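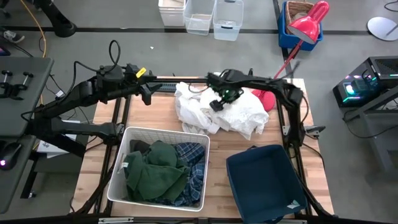

A towel and a checked shirt in the laundry basket, with a navy fabric bin beside it.

Linen and laundry – what we need in March

The Bratport store gave out 282 bundles of clothes and bedding over the winter, and the shelves are now low on towels. Bath and hand sizes are both welcome, in any colour. Please wash and dry everything before you bring it in, and fold it if you have time.

We can also use baskets and soft storage bins. Fabric ones should stand up by themselves when empty, though a bit of a slouch is fine. Plain white sheets and cloths go to Statidport, where 16 households are on the list for single bedding.

We can't take pillows or duvets at present – the Drurkholm store still has 170 of them.

Drop-off is at the side door in Bratport, from 10am to 2pm. Large loads should go to Sala, which has parking.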